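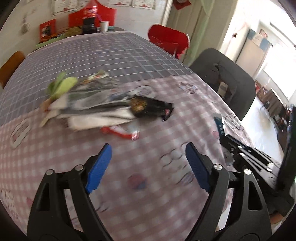
Iara Gaete
Does the 374 price include the spare pads, or are those still sold separately? The Woltum page lists two part numbers and they don't match the packing slip I got in June.

Renato Godoy
Separately. 374 is the hand-held unit with one set of blue pads fitted. The spare set is the second part number.

My notes so far on the Woltum hand-held. The fingers are stiff enough for thin cloth, and the cut-outs don't catch on fabric as much as I expected. Pivot screws needed a quarter turn after the first long session. I put thread locker on them and they have stayed put. The pads are the weak part. Texture goes smooth at the tip first, then the grip on plastic packets gets worse before the grip on cloth does.

stastholm_b
Which corner of the pad are you closing on? If the fingers are toed in, the tip takes all the load and it will wear like that on any gripper. Mine wore evenly after I reset the stop.

Renato Godoy
Stop is at factory setting. I'll check it against a feeler gauge.

Iara Gaete
I don't think it's the stop. I have the same wear with the stop reset twice. The pad compound is soft. The Hisley pads are harder and fit the same mount if you open up the screw holes, but they slip on folded cotton.

k_rotor
Disagree on the Hisley pads. They slip when new. Wipe them with alcohol and run them for an hour and they are fine on cotton. Thin paper is where I still lose picks.

stastholm_b
Opening up the holes voids the Woltum warranty, for anyone thinking of doing it. It's in the PDF, second page.

mbench
Has anyone compared it to the Rotich? Same price bracket, metal fingers, heavier. I need to do cloth folding and small packets in the same session and don't want to swap tools.

Renato Godoy
Had a Rotich on loan. Better pivots, no play at all. Too heavy for me past 60 minutes, and the wide-angle view is narrower, so you lose the edges of a big table. For bench work with the tool on an arm I would take the Rotich. Hand-held, the Woltum.

k_rotor
Weight is a matter of how you hold it. I do full mornings with the Rotich.

mbench
OK. Ordering the Woltum plus one spare set. Can somebody post the torque for the pivot screws? The manual only says "snug".

Iara Gaete
Support told me the same thing. Snug, then check for play at the tip with the fingers fully open.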